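Getting the kitchen going

Welcome to the Cantero house! I wrote this part of the guide after spending my first December here with cold coffee and no idea where the gas tap was, so please read it before you start flipping switches. Do the steps in order the first time. After that you'll know the place as well as I do.

Step 1. Turn on the water

The main valve is in the stone niche to the left of the back door, behind a little green hatch. Turn it counterclockwise until it stops, then open the kitchen faucet and let it run. It will cough and spit for a bit (the pipe comes all the way up from the lower terrace). If it's still coughing after 14 minutes, close everything and call Demetrio Prieto, whose number is inside the pantry door.

Note: the water comes from our own well. I drink it, my cousins drink it, but boil it for babies.

Step 2. Open the gas

The bottle lives outside, under the window. Lift the black lever on top, go back in, and light the small front burner first – it's the friendliest one.

Caution: if you smell gas with all the knobs off, push the lever down again, open both windows and leave the lights alone. Don't try the stove again until Demetrio has looked at it.

Step 3. Stock the pantry

The village store closes from 2 until late in the afternoon, and I have walked down that hill for nothing more times than I want to admit. Bring enough for your first evening: bread, eggs, something salty to nibble while the stove warms up. Anything opened goes in the tins on the top shelf, lids pressed down hard, because the mice in this house are clever and very patient.
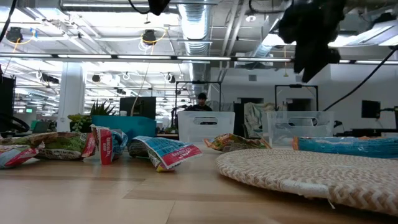 Step 4. Light the wood stove

1. Open the damper (the brass handle on the pipe) so it points straight up.
2. Lay two thin logs with kindling across them. Olive wood is in the shed and pine is in the basket, and you want pine to start.
3. Light it and leave the door open a finger's width until it roars.
4. Close the door, then turn the damper halfway.

Caution: never burn painted wood or the old vine posts. Olga Magalhães did that once and we had to repaint the ceiling!

Step 5. Before you leave

Let the fire die completely, lower the gas lever, close the water valve and leave the faucet open. Ashes go in the metal bucket, lid on, out on the step. The key goes back to Purificación Cantero at the yellow house by the chapel, and she'll probably try to feed you, so leave yourself time.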